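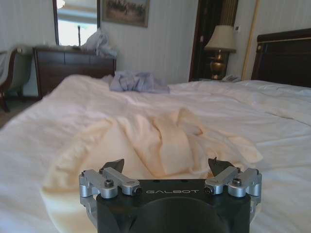 Household section, cloth practice.

Search this site Enter keyword Go

About the Stidus Robotics Club

March
By the club office, Wullier School

Welcome, and thank you for wandering over to our page! If you came by way of the school's main site, you have probably already read the short version of who we are, which is two lines long and mostly concerns parking. We have a bit more room here, so pull up a chair.

Stidus is the after-school robotics club at Wullier, open to any student in the upper grades who would like to build, program or simply be around machines in the company of other people who like the same thing. We have 47 members this year. A few of them arrived already able to write code in their sleep, and a good many had never held a screwdriver for longer than it takes to change the batteries in a toy. We're fond of both kinds, and after a semester or so it gets hard to tell which was which.

How we got going

The club began in the old geography room, with one shared laptop, a box of donated motors and a line-following car that followed lines very well as long as they were straight. We met at 3:30 in the afternoon, because the room was free then, and we have kept the hour ever since even though the room is long gone (it's a language lab now, and a nice one). From there we moved to the back half of the wood shop, and then to the first floor of Christodoulou Hall, where we have proper benches, tall windows and a sink that we share with the ceramics class on friendly terms.

For a long time we were a contest club and not much else. We built things that pushed other things out of a ring, we drove to the Clollska Open in the spring, and we drove home and took everything apart again. It was great fun and we still do it. But our students kept asking the same question in one form or another: when does a robot get to do something at home? My mother would like to know, one of them wrote on the suggestion sheet, when it will do the beds. So we started a second section and called it Household, and it has grown into the part of the club people ask us about most.

What the Household section does
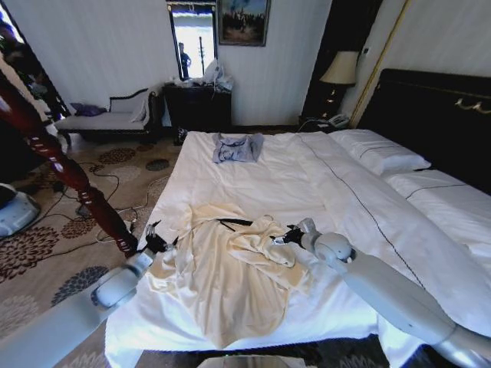 Cloth is our great subject, and I'm afraid we can go on about it. Students who have spent a year moving blocks and cans from one place to another come to fabric feeling pretty confident, and then they meet a bathrobe. A block has a top and a side and stays the same block wherever you set it down. With a garment you have to decide where to take hold before you can decide anything else, and it helps a great deal to have two arms for the job: one gripper on the left edge of the cream garment, the other on the right, and everything between them still bunched up and wrinkled on the bed. We talk for a long time about a moment like that. Where would you go next? Would you lift, or pull outward, or let go on one side and look for a better corner? And what about a thin black strap, like the one running across the top between the two grips? Is it a help, because it's easy to pick out against pale cloth, or is it going to lead you astray? Students tend to split right down the middle on that one, and the discussion has run past pickup time more than once (sorry, parents).

We teach folding by hand first. Every new Household member spends a couple of meetings at the big bench with a towel, a shirt and a partner, and one of them is only allowed to use two fingers of each hand, held like a pinch. The partner gives directions out loud. It gets very silly very fast, but afterward everybody writes down the steps they used, and those pages go into the section binder. Some of our best plans started as a scribbled note reading "smooth it BEFORE you fold it, please."

After that comes planning on paper, then simple code, then time with the arms. We don't hurry people through. A student who wants to spend all of the fall on how to find the collar of a shirt can spend all of the fall on it, and one of ours did, and wrote a lovely report.

What the Contest section does

The Contest section is louder, and they would want me to say so. They build smaller machines, mostly on wheels, for the Clollska Open and for our own friendly meet with neighboring schools in the winter. Last spring's meet brought 124 students into Christodoulou Hall, together with an amount of pizza I would prefer not to think about. Teams are made up of 4 students each, and we mix the grades on purpose so that the older ones have somebody to explain things to. If you can explain a gear ratio to a ninth grader who has missed lunch, you understand gear ratios.

Members may belong to both sections, and many do. Plenty of good habits travel back and forth between them. Contest people are wonderful at labeling cables. Household people are patient, and they write everything down.

Seeing the way the robot sees

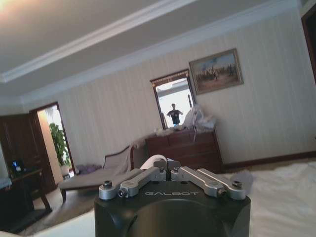 Looking carefully is a skill, and we give it as much time as we give to programming. One of our regular exercises is to take a single view from beside the fingers and ask each student to write down what matters for the task and what can be left alone. People are surprised by how much of a room gets into a view like that. The rolled white cloth at the fingertips is the thing you care about, but there's also a pile of white plastic bags on top of the chest of drawers, a purple cushion on the floor by the doorway, a fold of light fabric over the back of the chaise, and a mirror with a person in a black T-shirt in it. Which of those white, soft-looking things would a program mix up with the cloth? Should it care that the person is in a mirror, and how would it know? Our younger members are often the best at this, I think because they haven't yet decided what is too obvious to write down.

From there we move on to depth, distance and lighting, and to why a pale cloth on pale sheets is a harder job than a dark one. We also spend a whole meeting on comparing views, so that students get used to the idea that one camera may show the tips of the fingers beautifully while another shows where both arms are, and you'd like to have both.

Joining us

You don't need to pass a test, and you don't need to own anything. Come to any meeting at 3:30, bring a notebook you don't mind getting dirty, and stay for as long as you like. If you decide to join, the fee is $80 for the year, which covers parts, snacks and the bus to the Clollska Open. Please talk to the school office if that is a difficulty for your family. We have a fund for exactly that purpose, it is confidential, and we would much sooner use it than miss out on your child.

A few practical matters. Long hair is tied back at the benches, and sleeves are rolled up. Phones go in the basket unless you are using one to record a test. Anyone may press the stop button at any time for any reason and will be thanked for it. Food stays on the window side of the room.

We are always glad to hear from families with old towels, pillowcases, shirts and sheets to give away, the more worn and floppy the better. Drop them in the bin outside Christodoulou Hall. Buttons are welcome. Sequins, after last year, are not.

Visitors are very welcome too, as long as you write to the club office first so that we can find you a chair.

Comments

wullier_parent
My daughter joined for the contests and moved over to Household by winter. She now has strong opinions on how I fold the towels. Thank you, I suppose! She loves it.

oldgeographyroom
I was there for the line-following car. It did NOT do well on straight lines either, we just stopped filming before it went off. So happy to see how the club has grown.

gr8_gears
Contest section is louder because we are having more fun. See everybody at the Open.

sewingroom2
Do you take fitted sheets? I have several and have never managed to fold one myself, so I'd be curious to know how your students get on.

Club office
Yes please, fitted sheets very much wanted. The bin is open until 5:00.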